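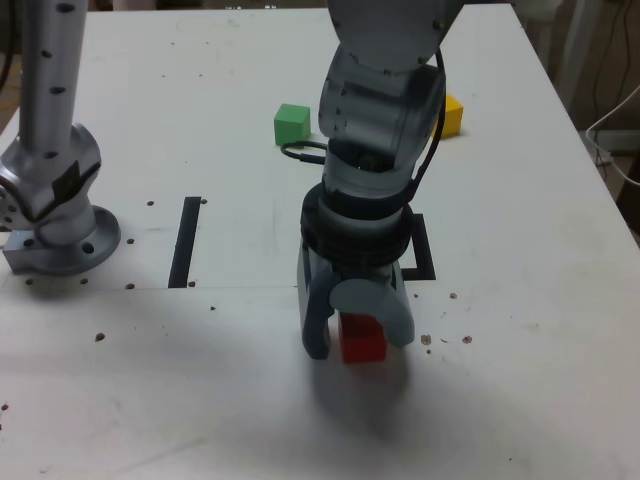
Última modificación: 19/03/2020

Desconfío de las mesas blancas. Llevo años leyendo que una superficie clara «ordena la cabeza», y el último folleto de Skonomby lo repite en la portada y otra vez dentro, por si alguien se había despistado. Compré una hace tiempo, en diciembre, y mi cabeza sigue como estaba.

Lo que sí hace una mesa blanca es delatar. Un cubo rojo, uno verde y uno amarillo encima de ella parecen el inventario de una guardería sueca; los mismos 3 cubos sobre la mesa de roble de mi abuela serían cosas por recoger. De ahí sacan algunos su teoría: pocos objetos, colores limpios, un rectángulo de cinta negra pegado al tablero para indicar dónde va cada cosa, y ya tenemos método. Arnamau vendía un curso de 5 sesiones que consistía en eso. Fui a las 3 primeras.

No discuto que la cinta ayude. Un borde negro se ve y obliga a decidir si algo está dentro o fuera. Discuto que eso sea orden. Quien ha vivido con niños sabe que el rectángulo aguanta hasta la merienda, y que luego hay que despegar la cinta con la uña y quitar el pegamento con alcohol.
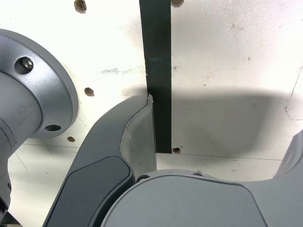
Tampoco me creo la pared. En los catálogos de Finon las paredes no tienen agujeros, y en las casas donde se hace algo los tienen: se taladra, se cambia de idea y se vuelve a taladrar un palmo más allá. Un panel claro con roces, manchas y agujeros de cerco marrón me dice más de un lugar de trabajo que cualquier tablero recién limpiado. Pintarlo cada primavera me parece una manía cara. En el foro de Agarwal me contestaron que con masilla se arregla todo. Ya tengo masilla. El bote lleva abierto desde el año 2000 y el panel de mi cuarto sigue agujereado, y trabajo en él sin mayor problema.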